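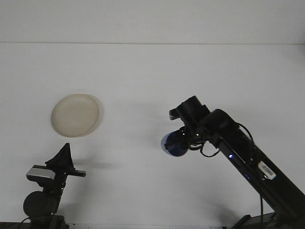
El plato de todos los días

Durante muchos años yo compré los platos sin mirarlos. Los necesitaba, entraba en una tienda, elegía los más baratos y salía con la caja en los brazos. Solamente cuando se rompió el último de una serie que me gustaba mucho entendí que un plato es el objeto de la casa que más veces tocamos al día, después de la puerta y del teléfono.

El plato de color crema vive ahora un buen momento. En las tiendas de Furnby ocupa la mesa de la entrada, donde antes estaba la vajilla blanca de hotel. Es redondo, poco profundo, con el borde un poco levantado y de un beige más oscuro que el centro. No tiene dibujo. Sobre una mesa blanca se distingue sin esfuerzo, y eso tiene su importancia, porque el blanco sobre blanco cansa la vista en una comida larga.

Kavinda Weerakoon trabajó muchos años en el taller Vunura y ahora da clases de cerámica para adultos. Le pregunté qué mira él primero en un plato.

"El borde", me contestó. "La gente pasa el dedo por el centro, pero con la mano se agarra el borde. Si es demasiado fino, el plato quema cuando lo llevas a la mesa. Si es demasiado alto, el cuchillo trabaja mal."

Me enseñó también una prueba que hace siempre antes de comprar: pone el plato en una mesa lisa y aprieta con un dedo en un lado, después en el otro. Un plato que baila en la tienda bailará también en casa. Luego lo levanta y mira el pie, esa pequeña corona de abajo que muchas veces queda sin esmalte y que puede rayar los demás platos de la pila.

Sobre el peso hay opiniones. Mi plato llano de diario pesa 700 gramos y mi suegra lo encuentra insoportable. El suyo pesa 330 y a mí me parece que se va a ir volando de la mesa - pero reconozco que para fregar a mano ella tiene razón.

Pranab Siriwardena, cocinero del restaurante Khan, defiende el tono crema por motivos de cocina. El arroz blanco, dice, se ve triste en un plato blanco, y lo mismo el pescado al vapor y la coliflor. En cambio, con las lentejas o la remolacha cualquier color claro le sirve. En su casa tiene cuatro platos solamente, uno por persona, y los lava después de cada comida. En el restaurante tiene 100 y siempre le faltan.

Para quien quiere empezar una vajilla poco a poco, mi consejo es comprar primero dos piezas y usarlas durante un mes. Hay que cortar carne encima, dejar una salsa de tomate toda la noche, meterlas en el armario debajo de otras. Algunos esmaltes mates guardan las marcas grises de los cubiertos; se quitan con bicarbonato y un paño húmedo, frotando despacio.

La serie Fondo, que uso desde noviembre, tiene ya dos de esas marcas. No las he quitado todavía. Los platos hondos de la misma serie son más difíciles de encontrar, y en la tienda me dijeron que preguntara otra vez en primavera.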